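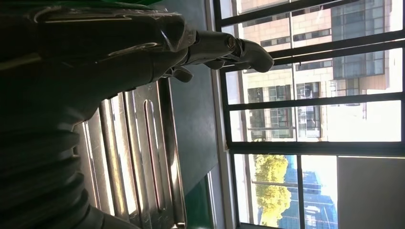

Courses > Domestic Space > Session 7

Daylight and the Kitchen Window

Textbooks keep telling us a window over the counter makes the work pleasant. I doubt it. A steel rack by a sunny window throws glare back at whoever is using it, and security bars chop up the view the rent supposedly pays for. Nel (handout 10) claims people look out more than they admit. Her evidence is 16 interviews, all done in August.

For next time: read Patrício, p. 106, and mark every claim she makes without a source. Bring the list.

Filed under: Handouts, Interiors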